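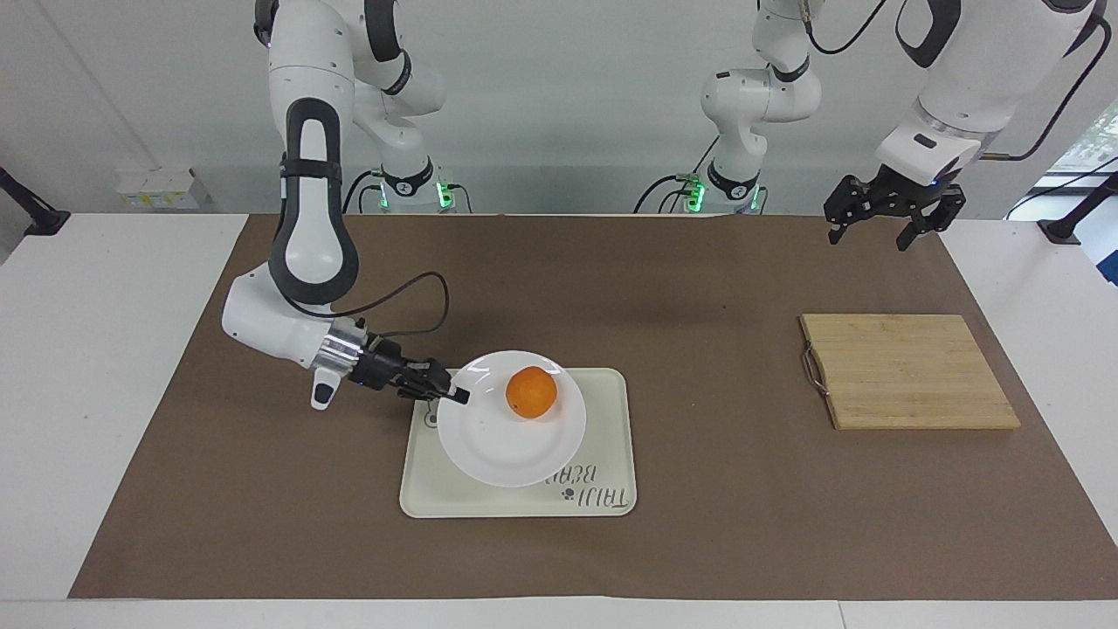

Brown Clidura work mat on a white tabletop, with the white Rainer plate.

14 Shares | 2 Comments

FOR IMMEDIATE RELEASE — August 2025

Clidura brings table mat and Rainer plates to Lakeldale showroom

LAKELDALE — Clidura, maker of plain everyday tableware, is adding a large work mat to its range. In stores now at Lakeldale, Fliscombe to follow. Sold alone or with the Rainer plate.

The mat is meant for the one table that does everything. Lunch, homework, wrapping parcels, lunch again. It goes down over most of the tabletop and stays there, so plates can be set out and cleared without a tablecloth. Brown only for now. Other colors under discussion, no dates yet.

"People kept asking us for something bigger than a placemat," said Heidrun Gasser, head of product at Clidura. "They had a white table, they liked the white table, and they were tired of wiping it down after every meal. So — one big mat. We tried it in gray first and it vanished against everything. Brown won."

The Rainer plate is the same plain white plate Clidura has sold for years. No pattern, and no change to the shape. Customers who already own Rainer can add single plates to there set at the regular price, including the side plate that went out of stock in July.

Setting the table is half the point, says the company. Lakeldale shoppers can try the mat at a full size table on the ground floor, move the plates about, see how much room is left for glasses and serving dishes. Staff will help with measuring — bring the length and width of your own table please, not a guess.

"A plate near the edge, a plate in the middle, where does the bread go. You want to try that before you buy," said Ibrahim Ibrahim, who manages the Lakeldale showroom. "We leave the table set all day and customers rearange it as they like."

Price and availability
Clidura work mat, brown: $98
Mat with two Rainer plates: see in store
First run: 1457 mats, Lakeldale and mail order
Fliscombe: delivery date to be confirmed

Returns accepted within 14 days, unused, in original wrap. Mats cut to size by the customer cannot be returned.

Samples for press on request. Please give a street address — the mat ships rolled and won't fit a PO box.

Press contact: Heidrun Gasser, Clidura, Lakeldale

Share this release | 2 Comments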